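Skumer home helper lease, anyone signed up yet?
Forum > Household Robots > Products and Services

paddock_gate
Got the Skumer brochure pack yesterday. It's the full humanoid on a lease, with setup and "household training" done by an outfit called Alaoui, who I'd never heard of. 70 dollars a week, five-year term. The sales bloke was very friendly and very vague. Has anyone had one in the house, or been to the demo rooms? I look after Mum's place as well as ours and I'd love to believe it, but five years is a long time to pay off somebody's science project.

tin_kettle
Five years on first-generation hardware? No thanks. What does the lease say about replacement parts? Last time I read one of these, "reasonable wear" included the fingers.

paddock_gate
It says "consumable end effectors". So yes, probably the fingers.

morrow77
I think you're both being a bit harsh. Plestari ran a long write-up from one of the training rooms and it looked like proper household work to me. I'll paste the bit that matters.
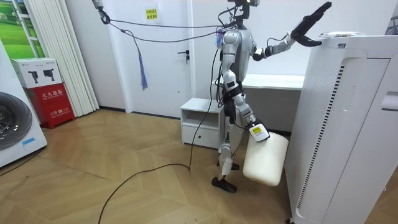
DRUNDUVSTEAD, February. The appliance routine is one of the slower ones on the Skumer list. The robot has to manage a container with one hand while the other works at the height of an air purifier, and Alaoui's trainers repeat it with small changes to where things are placed. The company says each household routine goes through 1,024 runs before it is offered to lease customers.

Rest of it is behind the paywall, but that's more than a slick video with music over it.

tin_kettle
Look up. It's on cables from a hook in the ceiling. Is Skumer going to put a hook in my ceiling, and who patches the plaster when the lease is up?

morrow77
Overhead tethers are normal in training. You don't let an expensive machine fall on its face while it's learning. Doesn't mean the home version needs one.

tin_kettle
Doesn't mean it doesn't, either. There's a black cable coming down off its back and across the floor as well. My brochure says "fully cordless operation". I'd want to see it do the same job cordless before I signed anything.

quokka_dad
I'm more bothered by the 1,024 figure. Runs of what? If they all happened in one room with one purifier, that tells me nothing about our laundry, which has a step down and a dog in it. And how many of the runs worked? They never give you that number.

morrow77
The article says they change where things are placed.

quokka_dad
Moving a jug a bit to the left isn't a different house.

paddock_gate
Fair point about the floor too. That's nice flat parquet. Mum has lino with a lip at every doorway and a rug she won't part with.

fenwire
I went to one of the demo afternoons. I'll give them this, the hands are better than I expected. It picked up a cup without any drama. But I asked to see it do something off the list and was told it wasn't "scheduled". Stayed for 2 hours and saw the same three jobs.

morrow77
So the three jobs worked?

fenwire
They did, slowly. I could have done all of them while it was lining up for the first.

tin_kettle
70 a week gets you a cleaner for a couple of hours where I live, and the cleaner does stairs.

morrow77
Not everyone can get a cleaner. We're two hours out of town and I'd take slow over nothing. I'm still leaning toward the trial month if they confirm there's no ceiling gear.

paddock_gate
There's a trial month? Nobody mentioned that to me.

morrow77
Page 5 of the pack, small print under the warranty. Setup fee isn't refundable though.

quokka_dad
Of course it isn't.

paddock_gate
Right, I've emailed them asking about the hook, the cable, the doorway lips and the success rate. Will post whatever they send back.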